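Soaking (cooking)

Soaking is the step where dry beans, peas or grains sit in water for a while before they get cooked. I've been keeping this little kitchen encyclopedia going for a long time and I can't believe it took me until now to write this entry, because I soak something nearly every week!

The basic idea is simple. A dry bean has lost most of its water, and it needs to get it back before the starch inside will go soft. You can do all of that in the pot, but it takes longer, and the skins often split while the middles are still chalky. A bean that has already had its drink cooks more evenly.

Long soak

Cover the beans with plenty of cold water and leave them overnight. I use 4 cups of water for every cup of beans and put them in the fridge if the kitchen is warm (mine is, in summer, and I've had a bowl go fizzy on me by breakfast). Chickpeas and big white beans like this method best. They swell a lot, so pick a bigger bowl than you think you need – I've mopped up after ignoring this.

Quick soak

Bring the beans to a boil, turn off the heat, put the lid on and walk away for an hour. I was snobby about it for years. Then I had people coming for dinner and had forgotten the long soak, and the chili was fine. The skins do wrinkle a bit more, I think.

Salt or no salt

My grandmother said salt makes beans tough, and so did every cookbook in her house. I salt my soaking water and have for ages. The skins come out softer, especially on black beans. Rinse well afterward or your soup will be too salty.

Which ones need it

Lentils and split peas don't. Black-eyed peas can go either way. Kidney beans need a soak and then a real, rolling boil, since raw kidney beans contain something that will make you very sick, and a slow cooker on low doesn't get hot enough to deal with it. Please don't skip the boil.

Small red beans are the ones people argue about. In Dritildale, where I grew up, the Drosero market sold them by the scoop and everyone's mother had a different rule. Mine soaked them for the sweet paste and didn't bother for rice. I've gone back and forth, and these days I mostly don't soak them and just give them an extra 40 minutes on the stove. Old ones can take much longer than that.
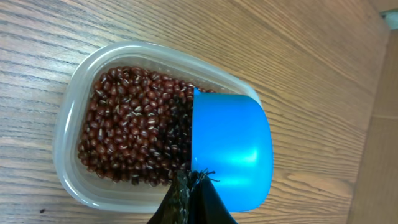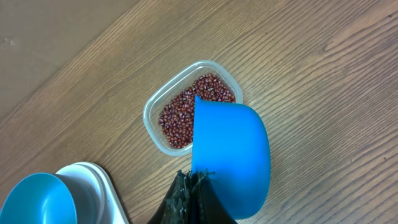

Clear tubs on a wooden tabletop, both with small dark red beans in them.

Age matters more than the variety does, in my experience. A bag that has been at the back of the cupboard since some December long past may never go properly soft, whatever you do to it. A pinch of baking soda in the water helps with those, but go easy, as too much tastes like soap.

The soaking water

Throw it out or keep it? I pour it off for most beans, and the usual reason given is that it makes them easier on the stomach. Black beans are my exception – the dark water gives the broth its color and I'd hate to lose it.

See also: Baking soda; Broth; Pressure cooking; Red bean paste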